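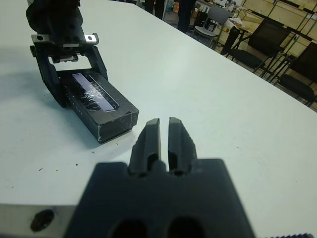

Lagers that taste of butter are usually blamed on the yeast. In most cases the yeast did its job and the draft line did not. Diacetyl, the compound behind the flavor, is made in every fermentation and is normally reabsorbed before packaging. When it shows up at the tap but not in the tank, the source is almost always bacterial growth somewhere between the keg coupler and the faucet.

Tadeo Bustos has cleaned lines for bars in and near Wurkberg for 16 years. His first question on a new account is the length of the run. A short run from a cooler under the bar can be cleaned by one person with a hand pump. A long run from a basement is another matter, and he will not quote on one until he has traced it end to end.

"People give me the length they were told when they bought the place," Bustos says. "Then I find a splice behind the ice machine, and a second one behind that."

Splices matter because each one leaves a small step on the inside wall of the tubing. Protein settles against the step, beer stone forms on the protein, and bacteria live in the beer stone. An alkaline cleaner removes the protein. It does very little to the stone, which is calcium oxalate and needs an acid. Bars that run only the alkaline cycle can keep a perfect log and still pour bad beer.

The cleaner also has to move. Soaking a line is better than nothing, but a soak relies on chemistry alone, and the solution in contact with the wall is soon spent. Bustos recirculates with an electric pump for 20 minutes on a normal visit and 35 on a line he has not seen before. He reverses the flow halfway through the longer cycle. Faucets come off and are brushed by hand every time.

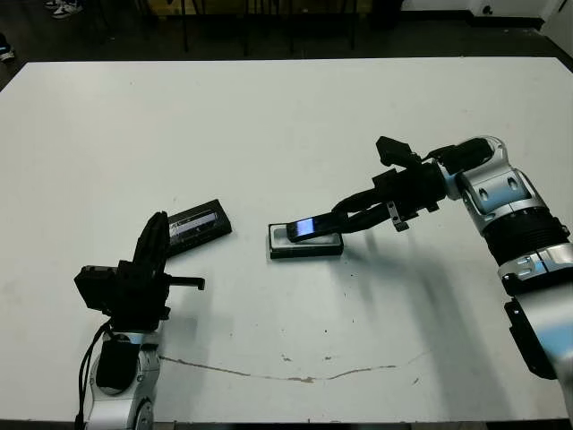 Couplers get less attention than faucets and need more. The probe seal sits in beer all day, and the check ball above it traps whatever passes. Maximiliano Ibarra, who brews at Sepúlveda, began swabbing couplers at his own accounts after a run of complaints about a pale lager called Stollix. The kegs tested clean. Of the first group of couplers he pulled, four did not.

"We had already changed the pitch rate and added two days to the diacetyl rest," Ibarra says. "The beer was fine before we did any of that."

Sepúlveda now lends its accounts a spare set of couplers, swapped at each cleaning, and the used set goes back to the brewery to be stripped and soaked. The cost is modest. The hard part was getting bars to return the old ones.

Tubing material is the remaining variable. Plain vinyl is cheap and scratches easily, and it takes up flavor from anything strong. A line that has carried root beer or a fruited sour will not go back to pilsner. Barrier tubing has a slick inner layer and holds up for years. Bustos fits a brand called Zulamis, mainly for its fittings, and replaces vinyl jumpers every June whether they look worn or not.

For the drinker there is little to inspect. A glass that foams hard on the first pour and settles on the second may only mean a warm faucet. A sour smell at the spout is more telling – ask for a sample before ordering, and compare it with a can of the same beer if the bar has one.

Comments (3)

hopyardken
Good to see acid cleaning get a mention. Our distributor does caustic only and calls it a full service.

M. Dray
What about glycol temperature on long runs? I was hoping for a paragraph on that.

taproom_sue
We switched to barrier line last year. The couplers are news to me, going to pull ours tonight.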